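Pruronon Forum > Perception and Planning > Pose estimates
Thread: Yaw flips on flat printed boxes, wrist view only

ynair_sim
Hello everyone, and sorry in advance for the length, I tend to think out loud when I type. I've been building a simulated tabletop set for our pose estimator, mostly ordinary household boxes, and I've hit something I can't quite get my head around. The estimator runs in Brallus, the planner is stock Clorik, and I'm feeding it the wrist view and nothing else.

Position is lovely. Tilt is lovely too, as you'd hope for a box lying flat on a table. Yaw is the trouble. In most episodes it settles nicely, and then every so often it turns right around by half a revolution while the arm is coming down, and Clorik dutifully plans a wrist rotation to match. Out of 3,157 simulated episodes I have 411 with at least one flip. The board game boxes are the worst of the lot, which surprised me, because I would have thought all that lettering and color would be a gift to the matcher.
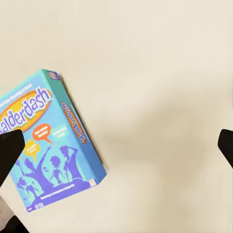
What I've tried so far: a finer texture on the meshes, more lighting variation, and a longer warmup before the planner is allowed to listen. The texture change helped a little. The warmup did nothing I could measure. I'd be so grateful for any ideas, even half-baked ones!

chow_tuner
Welcome! I went through a very similar patch last November with cereal boxes, so you have my sympathy. My first question is whether you're masking out the fingers before you match. On a low approach the gripper covers part of the front panel, and if your box is also running off the side of the view, you've lost quite a bit of artwork before you begin. In the view you posted the first letter of Balderdash is already partly cut off and the left finger is over part of a speech bubble. Brallus will happily try to match features on a black fingertip if you let it.

The mask comes straight out of the robot model, so in sim it costs you next to nothing. Grow it by a few pixels so the finger edges don't sneak in.

gantry_gus
I'd push back on that a bit. Masking is good hygiene and I do it too, but a fingertip isn't going to turn a box by half a revolution. To me that smells like a footprint problem. If the estimator falls back on the outline when the texture score dips, a rectangle looks the same both ways around, and you get exactly this. Are you logging which branch it takes?

chow_tuner
Fair, but why does the texture score dip? Take away enough print and you land in the outline branch. I think we're describing two ends of the same stick.

gantry_gus
Maybe so. I'd still fix the fallback first. The mask makes the flip rarer, and a rare flip is much more annoying to debug than a common one, as I have learned over several unhappy evenings.

ynair_sim
Oh, this is so helpful, thank you both. I was not logging the branch (blushing a little). I've switched that on and rerun 80 of the bad episodes overnight with nothing else changed, and Gus, you're right that the outline branch is involved: it was active at the flip in nearly all of them. But the texture score drops just before, and it drops while the fingers are coming over the print. So I suppose you each get half of the cake.

mirela_k
Jumping in from the planning side. Whatever you do in perception, please don't let Clorik act on a single frame of yaw. There's a hold setting on the goal update, and the default is off. We keep ours at 2 seconds for flat objects and compare the new yaw with the old one, plus the old one turned halfway. If the jump is close to a half turn, we keep the old goal and lower the confidence.

gantry_gus
Careful with that, though. If the first estimate was the wrong one, you've now glued yourself to it. I've watched an arm cling to a bad yaw with great conviction all the way to the table.

mirela_k
True, and that's why the confidence comes down along with it. Below the threshold we back off to the pregrasp pose and look again from higher up, where the whole front of the box fits in view. It does cost cycle time, and I know some people hate it. For a plain parallel grasp across the short side the half turn doesn't even matter, so it might be worth asking whether your task needs the heading at all.

ynair_sim
It does, sadly. The boxes go onto a shelf with the title facing out, so upside down counts as a miss. But I like the idea of backing off and looking again very much, and I don't mind a slower cycle while I'm still learning where things go wrong.

My plan is to do the finger mask first, as it's the smallest change, then make the outline branch report both headings in place of picking one, and then try Mirela's hold on top. I'll run them separately so that we can settle the friendly argument upstairs.

chow_tuner
Perfect order, he said with no bias whatsoever. Do post the branch logs along with the totals, please. I'd like to see how far down the approach the score starts to sag.

ynair_sim
Will do. And it's Yoga, by the way, Yoga Nair, I should have signed the first post. The mask run is going now.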